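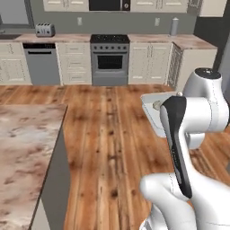 Kitchen island, marble top.

I got Nisha Bajpai on the phone during nap time, which gave us a very short window! She's mom to two boys and writes the Prendergast blog, and I wanted to hear about her little joys lists.

"It started in August, when I hadn't slept," she told me. "I wrote down hot coffee and clean socks. That was it, that was the list!"

She's up to 200 now (I've read them all, twice). My favorite is sitting in the parked car for two extra minutes.

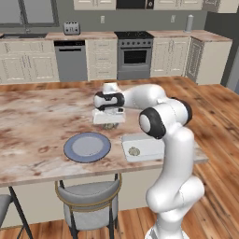 Over the counter.

I asked what her husband Ayodele Chukwu makes of it. "He wants to know why he's number 14," she said, laughing. "I told him the socks were there first."

Then somebody woke up yelling for crackers and off she went.

2,548 shares
2 comments
Last updated 8/19/23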